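Cistby sets equipment plan for garment handling work

Cistby has approved an equipment plan for its garment handling program, covering hand-held grippers, spare parts and storage through the end of the next budget period. Purchasing opens in June.

The plan calls for 48 hand-held grippers, ordered in two lots. The first lot of 40 goes to operators working on clothing and household textiles. The remaining eight are held as replacements and are released only when a unit is returned for repair. Bolelach will supply the gripper bodies and fingers. Hemach has the contract for mounts, cabling and chargers.

Textile work was given priority over kitchen and packing tasks in the first lot. Recording takes place in ordinary rooms, with clothing laid out on a mat and the tools held by hand.

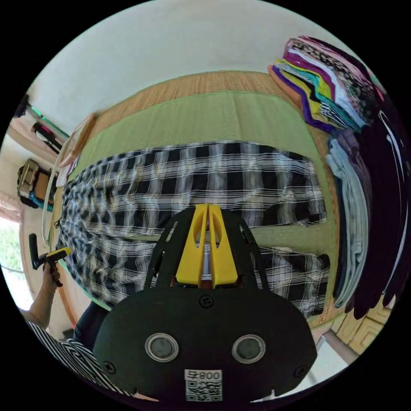 What the budget covers

Hardware accounts for 87 percent of the approved amount. The rest is divided between shipping, operator training and a reserve for consumables. Fingers are budgeted as consumables for the first time – earlier plans listed them with the gripper body, and a worn pair meant a request for a complete unit.

Perrine Ferrand, who manages procurement at Cistby, said the change should shorten replacement times. "A finger set is a small purchase order. A gripper goes through capital approval, and that is a different queue," she said.

Each unit will be logged by the number on its label. Returned units are to be inspected for finger wear, loose screws and damage to the mount before they go back into stock. The inspection sheet is unchanged from the previous plan.

Two-handed tasks carry a separate line. They need a pair of grippers per operator, and both tools may be brought to the same piece of cloth.
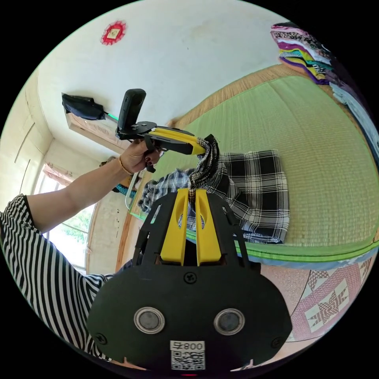
Can a site order a single gripper under the plan?

Single units are available for repair replacement only. New sites order in pairs, with one finger set in reserve for each pair.

Robot arms are outside the current plan. Cistby has asked Mac an tSaoi for a quotation on five arms with compatible end fittings, to be reviewed after the first gripper lot is in use. Ferrand said no money has been set aside for the arms and that floor space, power supply and maintenance cover would have to be costed first.

Delivery of the second lot depends on acceptance testing of the first. Sites that need units from the first lot should send their operator numbers and a shipping address to the procurement desk before purchasing opens – requests received later move to the second lot.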